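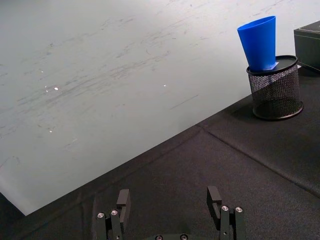

The Jellholm Lectionary Journal

I've been using this one since last July, when my old notebook gave up halfway through Judges, and I'm so glad we finally have it in the shop! It's a two-year journal for the daily readings – a psalm, a reading and plenty of lines for whatever strikes you (or annoys you, I have a few pages like that). The paper takes fountain pen nicely and the ribbon is long enough to find.

I asked for wider margins in this printing, and Natsumi Kuroda, who did the layout, gave me 38 millimeters. Bliss. Prayer lists go there now, and the odd hymn number.

It does follow the church year, so it begins at Advent – but start wherever you like, I came in at the ninth Sunday after Pentecost and caught up later.

Hardback, dark blue or green. Parish orders: write to Noelia and tell her how many you want.

38 shares
2 comments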